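Fasteners and Closures — week 7 notes
Apparel Production, E. Solís. 5/13/10

Quiz moved to June, see Jinfeng Fu if you can't make it.
Today: buckles, snaps, zips. Why they fail, how to spec them.

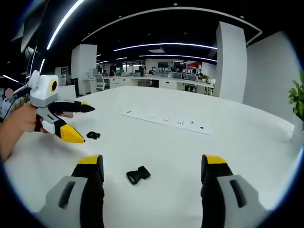
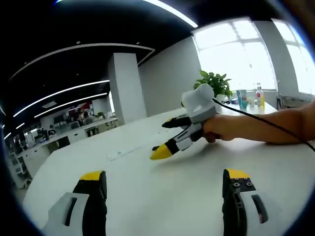

First: black plastic buckles on the white table. Second: same room, the long table.

Side-release buckle = two halves, prongs + socket. Prongs flex in, spring out, catch. Most failures at the root of the prong — sharp corner, stress piles up there. Round the corner, longer life.

Acetal vs nylon. Acetal stiff, snappy, hates strong acid. Nylon tougher, takes up water and gets softer. Cold weather gear — ask supplier for low temp data, dont guess.

Webbing has to match the slot. Too thin and it slips under load, too thick and nobody can adjust it.

Snaps: post length depends on fabric stack. Measure it compressed! Too short, pulls out. Too long, post bends over and the cap sits crooked.

Zips: coil bends around curves, molded tooth doesn't like to. Size number is close to the width of closed teeth in mm.

Homework — spec sheet for the Clatcombe daypack, 300 units. Material, color, webbing width, pull test. Reciept of samples gets signed by Iraís Robles.

Recent handouts
Thread and needle sizes
Seam types, part 2
Reading a tech pack
Webbing and tape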